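Apuntes de la sesión 2. Taller de cuidado de la ropa, grupo de Mateos. Traer leídas las páginas del cuaderno sobre fibras.

# Tejidos de algodón: ligamento, lavado y guardado

## 1. Repaso del ligamento

En la sesión anterior vimos que un tejido plano tiene dos sistemas de hilos. La urdimbre va a lo largo y queda tensa en el telar; la trama la cruza. Cuando cada hilo pasa por encima de uno y por debajo del siguiente, hablamos de tafetán. Si el cruce se desplaza un hilo en cada pasada, aparece una línea diagonal y tenemos sarga.

Los cuadros de una camisa pueden ser tejidos o estampados. En el primer caso, los hilos ya están teñidos antes de llegar al telar y el dibujo suele verse por las dos caras. En el segundo, el revés es normalmente más pálido. Valeriano Quintana, que dio este taller antes que yo, pedía siempre mirar primero el revés, y yo conservo la costumbre.

## 2. Encogimiento

El algodón encoge sobre todo por relajación: el hilo fue estirado en la fábrica y con el agua vuelve a su longitud natural. Para medirlo en clase usamos el método simple:

1. Marcar en la muestra un cuadrado de 50 cm de lado.
2. Lavar y secar en horizontal.
3. Medir otra vez, en urdimbre y en trama por separado.
4. Calcular la diferencia en porcentaje.

Si la marca baja de 50 a 49 cm, el encogimiento es del 2 %. Apunten las dos direcciones, porque casi nunca coinciden.
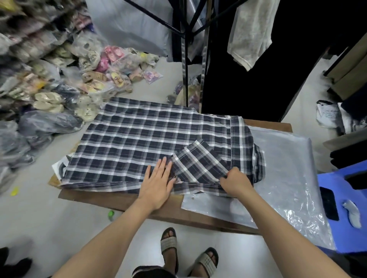 El porcentaje parece pequeño, pero en una prenda se reparte mal. El cuello y los puños llevan entretela, y la entretela puede encoger menos que la tela. De ahí vienen las burbujas que muchas personas atribuyen a la plancha.

## 3. Secado y guardado

- Secar a la sombra los colores oscuros.
- Planchar con un poco de humedad, siguiendo el hilo.
- Esperar a que la prenda se enfríe antes de doblarla.
- En el armario, cambiar de vez en cuando la línea del doblez. El roce repetido gasta el color en la arista.

La centrifugadora del aula gira a 1000 revoluciones por minuto; para las muestras finas se debe bajar.

## Para la próxima sesión

Benito Paredes trae las muestras de sarga, referencia 3067. Cada pareja entrega su tabla de encogimiento, con la fórmula escrita y las unidades. Quien no tenga regla metálica puede pedirla el domingo, a la entrada.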